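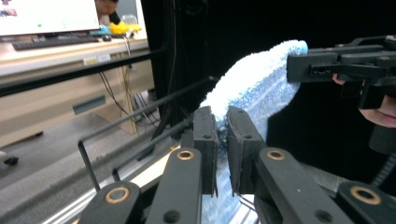 Tomás Rafferty has objected that the word "slip" is wrong for this fault, because in most of the recorded cases the fabric did not move in the jaws at all until the second gripper began to pull. His remark is often repeated in discussions of the subject, and some later texts prefer the name "false hold" for this reason. The older name, Trakel slip, has stayed in common use.

Trakel slip is a fault in two-gripper handling of soft textiles, in which a control program reports a secure grip on a piece of fabric while only a small fold of it is held. The fault is named after the Trakel, a two-finger parallel gripper on which it was first described. It is known mostly from work with socks, gloves and small towels. It can occur with any gripper that judges its hold only from the distance between the fingers.

Cause

A gripper of this type closes until the motor current reaches a set limit. The program then reads how far apart the fingers have stopped. If they have stopped before the fully closed position, the program concludes that there is an object between them. With a rigid object the conclusion is usually correct. With a thick, soft fabric it can be wrong, for the reason that a thin fold of terry cloth and a full width of thin cotton can stop the fingers at the same distance.

The error becomes important at the handover, when one gripper holds one part of the garment and a second gripper takes another part. Both report a hold. The arms move apart to stretch the fabric, and the load goes to whichever fold is the smaller. The fabric then leaves the jaws suddenly. The fingers, which are still under current, close on nothing with a hard impact.

A second cause was found later. Loose fibers collect on the inner faces of the fingers and make them smoother than they were when new. On worn fingers the fault appears at lower pulling forces, and it appears also with fabrics which gave no problem before.

The Pronedance trials

The most complete record of the fault comes from Pronedance, a project on sorting and pairing of laundry at the Tierney workshop. The control software was Muria, in a version that used finger distance as its only test of the grip. The trials started in August and were planned for 1075 handovers. They were stopped after 692, when a linkage arm on one gripper broke.

The first reports described the broken arm as a material defect. Aidan Mac Giolla, in his review of the logs, came to a different explanation. He found that the gripper had closed hard on nothing many times in the days before the break, and that Muria had recorded each of these closings as a normal release. The arm had been weakened step by step. No alarm was given, since from the point of view of the software nothing unusual had happened.

The review also showed that most of the failures were with fuzzy socks held by the toe. The toe of such a sock is closed and double, and when it is pinched it twists and becomes narrow. Socks held by the cuff failed much less frequently. Mac Giolla wrote that the operators knew this already and had begun to present the socks cuff first, without writing it in the trial notes. For this reason the failure rates of the later runs cannot be compared with those of the earlier ones.

Safety

Nine entries in the Pronedance log concern a person's hand close to the jaws when the fabric came free. No injury was recorded. The danger is greatest with hand-held grippers, which are used for demonstrating a task to the robot, as the operator's fingers are then only a short way behind the mechanism and the operator is looking at the fabric. A gripper that closes on nothing may also jump in the hand.

The workshop rules were changed after the review. The free hand must stay behind the handle during a pull, and nobody may reach for a fallen garment before the grippers are opened and the current is off. Fingers are cleaned with a dry brush before each session. Linkage arms and their bushings are inspected every 800 closings, and an arm with any visible crack is replaced together with the one opposite.

Detection and prevention

The usual correction is a short test pull. After both grippers have closed, the arms move apart by a few millimeters and the finger distance is read a second time. If it has become smaller, the hold is treated as false and the grip is repeated. Later versions of Muria make this test by default. It adds a little time to every handover, and it can be switched off, a choice which Rafferty has criticized.

Softer finger pads have also been tried. They hold terry cloth better but they wear quickly, and when they are compressed they make the reading of the finger distance less exact. A lower current limit protects the linkage but causes more dropped garments.

See also

Grip force control
Handover (robotics)
Handling of deformable objects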